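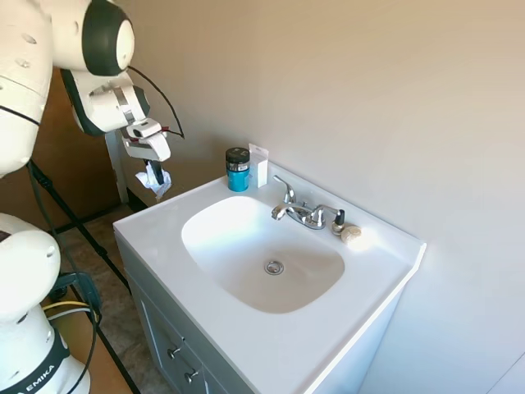 ## Hard water, a thread

**1.** I moved to Hondovthorpe in February and my tea has a skin on it. In the town where I grew up the water was soft, and I did not know that water could be another way. I have been reading about it since then, so I write down what I learned.

**2.** The water in this part comes up through chalk. It takes some of the chalk with it, and this is what people call hardness. My supplier's page gives a number for each postcode. Mine is 400. I had to read the page two times to find out if it was a good number. It is not.

**3.** Hard water is fine to drink. My neighbour Tyra Engebretsen has been drinking it for 13 years and she says that soft water tastes to her "like nothing, like a wet spoon". I like this sentence very much.

**4.** Soap is the first thing you notice. It does not want to make foam, and it leaves a grey line on the basin. I was using more and more soap, which makes more and more grey line. Liquid soap is better than a bar here.

**5.** For taps: soak a cloth in white vinegar, wrap it round the end of the tap, leave it for an hour, rinse well. Please do not do this on marble or other natural stone, the acid eats the surface. Also never mix vinegar with bleach – the gas is dangerous.

**6.** For the kettle I use citric acid, one spoon in warm water, wait 20 minutes, pour away, rinse two times. It smells less than vinegar. The shop in Ekthorpe sells it next to the jam jars.

**7.** A man from Ultero came to the house to offer me a softener. The price was 1,604 pounds with fitting. He was polite and I was also polite. I rent, so this was a short visit.

**8.** If your water heater has a dial, look at where it is set. Scale forms faster when the water is above 60 degrees, but do not turn a hot water tank lower than this, because of bacteria. I asked the plumber, Mackay, and he told me to leave mine alone.

**9.** One question for people who live with hard water longer than me: does a filter jug really help with the skin on the tea? Tyra says yes, but she drinks hers with lemon, and I think that it is the lemon which does the work.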